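# Cleaning and Storing Hard-Shelled Toys

Updated May 6, 2025

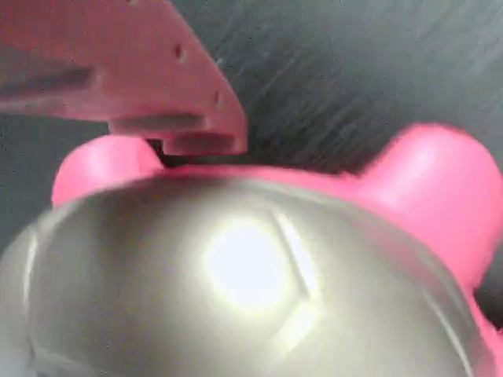 Toys with a hard outer shell are among the easiest items in a toy library to keep in good order, provided that they are cleaned by the correct method and put away dry. This guide sets out the procedure used at the Tonodis toy library in Westville and applies to all smooth toys without fabric parts. The library holds 1,058 items, and the same steps are followed for each toy of this type when it is returned. Particular care is needed where a rounded surface meets a smaller part. On a toy such as the one with the silver dome and pink ears, the broad curve can be wiped in a few strokes, but the base of each ear and the faint line running down the dome should be cleaned separately. A glossy finish also shows smears readily, so the final polish should not be left out.

## What you will need

- 2 soft cloths, one for washing and one for drying
- A small bowl of lukewarm water
- Mild washing-up liquid
- A soft-bristled brush, such as a baby's toothbrush
- Cotton buds
- A clean towel to work on
- A storage box with a lid
- A label and a pencil

Do not use scouring pads, bleach or furniture polish. Scouring pads dull a shiny surface, and the damage cannot be put right afterwards.

## Before you begin

Check whether the toy contains a battery. If it does, switch it off and remove the battery before any water is used. Close the battery cover again and keep the cloth well wrung out throughout. A toy with a battery compartment must never be placed under a running tap.

Look over the shell for cracks, sharp edges and loose pieces. Ears, handles and wheels should be held gently and tested for movement. Any toy with a part that comes away in the hand is to be set aside for repair and must not be lent out.

## Cleaning the toy

1. Lay the towel flat and place the toy in the middle of it.
2. Add a few drops of washing-up liquid to the water. Dip the first cloth and wring it out until it no longer drips.
3. Wipe the largest surface first, working from the top downwards in long, even strokes.
4. Go over any seam with the soft brush. Brush along the line, not across it, so that dirt is lifted out of the groove.
5. Clean the joins around ears, feet and other raised parts with a damp cotton bud. Change the bud as soon as it looks grey.
6. Rinse the first cloth in clean water, wring it out and wipe the whole toy once more.
7. Dry the toy with the second cloth.
8. Polish shiny areas with a dry corner of the same cloth, using small circles and light pressure. Turn the toy towards a window to check for smears — they are far easier to see from the side.

Sticky marks left by old labels may need longer. Lay a warm, damp cloth over the mark for 11 minutes, then rub it gently with a fingertip. Repeat if necessary. Do not scrape with a knife or a coin.

## Drying and storing

Leave the toy on a dry part of the towel for at least two hours. Toys with deep joins should be left overnight. They should not be dried on a radiator or in direct sunlight, particularly in August, when the window sills at Westville become very warm.

Store shiny toys singly, or wrap each one in a piece of soft cloth. The standard Cerinby box is suitable for most sizes. Place the heaviest part of the toy at the bottom and make sure that the lid closes without pressing on ears or other raised parts. Write the item number on the label in pencil and return the box to shelf 17.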